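Notes from the Alvarado parcel layer

Thu 31 December

I spent most of December reconciling two sources of land records for the Alvarado district: the county deed index and the lease register kept by Trondlow. Both claim to cover the same ground. They disagree on who holds it, how much of it there is, and in several places where it stops.

The deed index lists 700 parcels. The lease register lists 300 agreements, many of which span several parcels and were written before the last resurvey. Matching on parcel number alone fails early. The old numbers were reused after the resurvey, so a lease signed on one field can point to a different field on the other side of the Ollard road. I ended up matching on owner name and acreage first, then checking the boundary by eye.
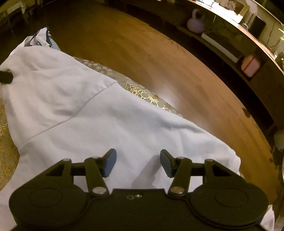
Acreage has its own trouble. The deeds give the area as surveyed, while the leases give the area under use, which sometimes leaves out creek beds and access strips. I set a tolerance of 2 percent and sent everything outside it to a separate table. That table now has 38 rows. Most are small differences. A few are large leases where the tenant changed through a company sale and the transfer was never recorded – the land stayed put on paper while control of it moved.

Sarahí Zavala went through the Lostero section with me and found that the grazing rights there had been entered as full leases. They are seasonal and not exclusive, so they now have their own type code. The total leased area went down as a result, and any map made from the earlier file should be redrawn.

Still open: the shared pasture north of Lostero, which has no deed at all, and the start dates on the renewed leases. The register overwrites the original date at each renewal, so I have asked Trondlow for the paper copies.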